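Home | Products | Data | Downloads | Support

# Tollel Siding Panel Reference Data

Last updated: 24/08/2019

## Overview

This package contains the reference data for the Tollel line of exterior siding panels, as supplied by Zovanstead Building Products. It is intended for distributors, estimators and software developers who need panel dimensions, color codes and trim compatibility in a form that can be read by a spreadsheet or an estimating program.

The package replaces the printed dimension tables formerly included with each dealer binder. Dealers who still hold the printed tables should treat the files as the controlling version wherever the two differ.

## Contents

The package holds 500 product records, divided among five files:

- `panels.csv` – field panels, including exposure, length and nominal thickness
- `trim.csv` – corner posts, starter strip, J-channel and finish trim
- `colors.csv` – color codes, color names and the panel profiles in which each is offered
- `fasteners.csv` – approved nails and screws, by substrate
- `discontinued.csv` – items no longer produced, with the nearest current match where one exists

All files are comma-separated text in UTF-8 encoding. The first row of each file is a header row.

## Fields

Each record in `panels.csv` has seven fields:

- `item_no` – the Zovanstead item number, stored as text. Leading zeros are significant.
- `profile` – clapboard, Dutch lap, or board and batten
- `exposure_in` – exposed face of one course, in inches
- `length_in` – overall length of one panel, in inches
- `thickness_in` – nominal thickness, in inches
- `color_code` – key to `colors.csv`
- `status` – active, special order or discontinued

An empty field means that the value has not been published. It should not be read as zero.

## Color Codes

Color codes were revised in June to bring the Tollel and Jonero lines under one system. The first letter of the code identifies the line, and the remaining characters identify the color. The same color name may appear in both lines under different codes. These are separate products and should not be mixed on one elevation, as surface texture differs between them.

Colors in the Gebreyes accent series are offered in board and batten only. Six of them are special order and carry a longer lead time, which the regional warehouse will confirm at the time of order.

## Known Limitations

Trim compatibility is listed by profile and does not take account of insulated backing. Installers using insulated panels should check the channel depth before ordering.

Coverage figures are not included. Estimators should calculate coverage from exposure and length, and should add their own allowance for waste – gables and dormers in particular need more than a plain wall.
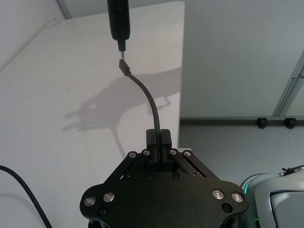 **Can the data be used to match siding that is already on a house?**

It can narrow the choice to a profile and exposure, but it cannot confirm a color. Installed panels weather over time, and a sample should be held against the wall before an order is placed.

## Terms of Use

The files may be copied and used without charge for estimating, ordering and specification work. They may be included in third-party software provided that the item numbers are left unchanged and Zovanstead is named as the source.

The data does not form part of any product warranty. Warranty terms are given in the certificate supplied with each order.

## Corrections

Errors should be reported through the dealer support desk, with the item number and the file name. Accepted corrections are entered in the next release and recorded in `CHANGES.txt`.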